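Power strips on a bare concrete floor - okay or not?

basement900
We rent a 900 square foot workshop unit in Sotness with a polished concrete slab. All the outlets are on the walls, so anything in the middle of the room runs off power strips lying on the floor. The landlord came by Tuesday and said strips can't sit directly on concrete because it "pulls moisture." He wants them all mounted by May. Is that a real rule, or is he being picky? Also, is there a cheap way to keep people from tripping on the cords? I priced Stedo floor channel and it came to $699 for the whole run, and I'd like to spend less than that.

Ullora11
just get longer cords and run them along the wall. thats what we did and it was fine

slabside
Your landlord is partly right. A slab with no vapor barrier under it can stay damp, and a strip lying face up on the floor also collects dust and takes any spill. Tape a square of clear plastic to the slab on all four sides and leave it for a few days. If you find droplets or a dark patch under it, get everything off the floor. If it stays dry, the moisture part is less of a worry, but read your lease and ask your local building office what they allow. I can't tell you what the rule is in your town.

Whatever the test says, don't plug one strip into another. We had 3 chained together at the old Pritchard unit and the middle one got hot enough to smell. Each one should go to its own wall outlet. If the cords don't reach, you need an electrician to put in a floor box or a drop from the ceiling - a longer chain is the wrong fix.

For tripping, you don't need channel for the whole run. Rubber cord cover by the foot is fine where people walk, and the rest can go behind benches. Don't use duct tape on a polished floor, the glue comes off gray and takes the shine with it. Unplug and coil what you don't need at the end of the day.

My floor is polished light gray too, and I still have strips and loose black cables to deal with. 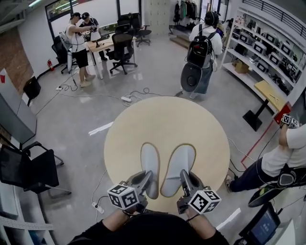 More in Floors and Wiring
Getting tape residue off sealed concrete
Ceiling drop or floor box for a rented shop?
Cord cover keeps curling at the ends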